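How to Paint Old Wood Cabinets Without Losing the Grain

My kitchen cabinets came with the house, and for the first few years I told myself I liked them. They were a tired orange-brown, solid as a church door, and every time I opened one I thought about paint and then made a cup of tea instead. What finally got me moving was a visit from my friend Tsion Teshome, who had just done her own pantry and would not stop talking about it (in the nicest way!). So this is what I learned from her, plus a few things I learned by getting them wrong.

What you'll need

A screwdriver, a mild degreasing cleaner, sanding sponges in medium and fine, a tack cloth, a bonding primer, cabinet paint, a good angled brush and a small foam roller. Buy a better brush than you think you need. Mine has outlived two cheap ones and still holds its edge.

Step 1: Take everything apart

Remove the doors, drawers, knobs and hinges. Put a piece of masking tape inside each door and write on it where it goes. I skipped this on my first batch and spent a whole evening holding doors up to openings like a very slow jigsaw puzzle.

Step 2: Clean, then clean again

Kitchen wood holds on to grease, especially near the stove and around the handles. Wash every surface with the degreaser, rinse with plain water, and let it dry overnight. Run your palm over it in the morning - if anything feels slick, go back and wash that spot again.

Step 3: Sand lightly

You only want to dull the old finish. Go with the grain, never across it, and ease up on corners and raised edges. Wipe down with the tack cloth when you're done.

Step 4: Prime thin

One thin coat of primer is plenty if you want the texture of the wood to show. Thick primer settles into the pores and you end up with something as smooth as a refrigerator, which may be just what you want, but it wasn't for me. Give it at least 4 hours before you touch it.

Step 5: Paint the grooves first

Work the brush into any grooves or molding before you do the flat parts, and then pull out the extra paint with a nearly dry brush. After that, lay the color on the flats with the roller and finish with long, light brush strokes in the direction of the grain. Wait 24 hours, sand very gently with the fine sponge, and do the second coat the same way. 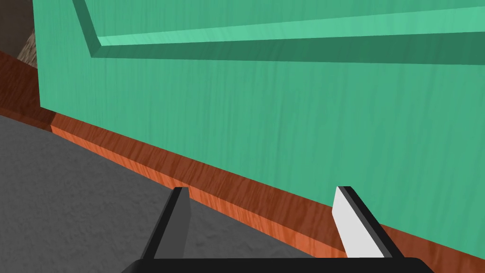 Mint green with the grain still showing, streaks and all.

Step 6: Let it harden

Dry paint and hard paint are two different things, as I found out when I hung my doors the next morning and one stuck to its neighbor. Leave them flat for several days if you have the room. Ours were on the dining table and we ate on the porch, where it was a pleasant 55 degrees and everybody wore a sweater.

When you put the hardware back, tighten the screws by hand and save a little jar of leftover paint for touch-ups. Write the color name on the lid.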